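The Pause

The rulebook had grown to eleven pages by the time Milagros Buenaventura was asked to cut it down, and she took it home on the tram in a plastic sleeve, feeling rather fond of it and a little guilty, the way you feel about a cake you've been told to scrape the icing off. She had written most of it herself. Rurnier had been a very small outfit then, and whenever anything went wrong in somebody's house she had sat down the same evening with a cup of tea and made a rule about it. Shoes off at the door. Ask before you move a chair. Hold still at the start and hold still at the end. Never use a pet's bowl, even if the pet is out.

The new version had to fit on one side of a card. Darius Stanciu had been quite firm about that (he was a kind man, but he'd been to a course), and he wanted it tried out in a proper home with a proper beginner before it went to the printer. So on Monday she packed the grippers in their padded bag, collected Aarne Kinnunen from the station, and took him to Rodica Bălan's flat, where the grandchildren's toys lived on the floor from one end of the week to the other.

Rodica let them in with flour on her sleeves and told them to mind the palm.

"Everything on the mat you can pick up," she said. "Everything on the sofa is asleep."

Aarne looked to see if she was joking and decided, wisely, to treat it as policy. He was a big careful fellow who had spent years repairing clocks at Doltano, and he held the grippers as if they might chime. Milagros read him the card. There were four rules on it, and the third was the one she worried over, as she had fought Darius for it through two meetings and most of a lunch. It said: Before you let go, pause.

"Pause for how long?" said Aarne.

"Until you'd be happy for somebody to copy you," said Milagros, and then heard how that sounded and went slightly pink.

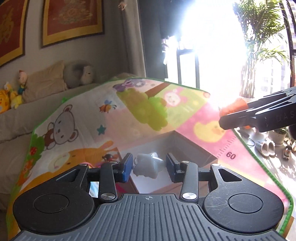 The trouble with a rule like that was that you couldn't measure it, and Darius liked a rule he could measure. He had wanted a number of seconds. Milagros had tried a number of seconds, back in September, and what she got was a whole team of people counting under their breath and thinking about the counting. What she wanted was for them to look. So she knelt on the rug side of things with her knees complaining and took the first turn herself, bringing the cloudy star over to the cardboard box with the blue pads on either side of it, and she held it there, and she looked at the points and the white bottom of the box, and at the printed bear lying on its side across the mat as though it had given up on the whole business. Then she lowered her hand a little further and opened her fingers.

"There," she said. "Did you see where I was looking?"

"At the bear," said Aarne.

"After the bear."

He laughed, and she liked him for it. They swapped places. He was much too slow to begin with, and then he was much too quick, and somewhere in between he went through a patch of being so gentle that nothing got picked up at all and the two of them sat there watching a toy be stroked. Rodica came in with a plate of something with walnuts and stood in the doorway for a good long time. She'd brought up three children and was now well into helping with the next lot, and she had opinions about how anybody learned to put a thing away.

"You never tell them how long," she said. "You tell them the bunny has to be comfortable."

"It's a machine that'll be learning from it, though, in the end," said Milagros. "It won't know about comfortable."

"And Stefan did? He was two!"

Milagros wrote that down on the back of the card, all of it, even the part about Stefan. She had a great respect for people who had been teaching things to put other things in boxes since before there was a word for it, and she'd noticed over the years that her best rules had all come out of somebody's kitchen. The one about asking before you move a chair had come from Catinca Mocanu's mother, who had moved it back.

By eleven o'clock Aarne had found his pace. It was the clocks, he thought. You brought the hand round, you held it, you made sure of the pin, and only then did you press. He'd stopped looking at Milagros after each go to see if he'd done it properly, and he'd stopped looking at his own wrists, and he was looking at whatever orange or pink or yellow thing was next as if it were the only thing in the flat.

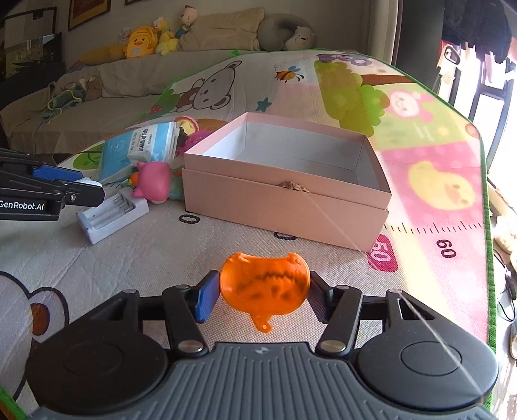

"Now do the fourth," said Milagros softly, and he did the fourth, which was: If it goes wrong, finish it, and say so. He had muddled a pick a little while before, and he told her which one and why, without any fuss, and she marked it on the sheet. She had always thought this was the rule that mattered most, though it had never caused an argument. People will hide a small mistake to save you the bother of it, out of pure good manners, and then there it is in among the 2,946 good ones, looking just like its neighbours, and some poor machine takes it for how things are done.

They broke for the walnut things. Rodica wanted to have a go, and she was better than either of them, naturally, and held her toy over the box with such tenderness that Aarne put down his cup.

Milagros rang Darius from the landing while the others washed up. He listened to the whole story, Stefan and bunny and all, and there was a bit of a silence at his end.

"I can't print 'comfortable' on a card, Milagros."

"I know you can't."

"Could you live with 'Before you let go, look'?"

She thought about it. Down the hall she could hear Rodica explaining to Aarne which cupboard the plates went in, and Aarne asking, very seriously, which way up.

"Pause and look," she said. "And I'll give you back the line about the pets."

"Done," said Darius, and she went in to find her shoes.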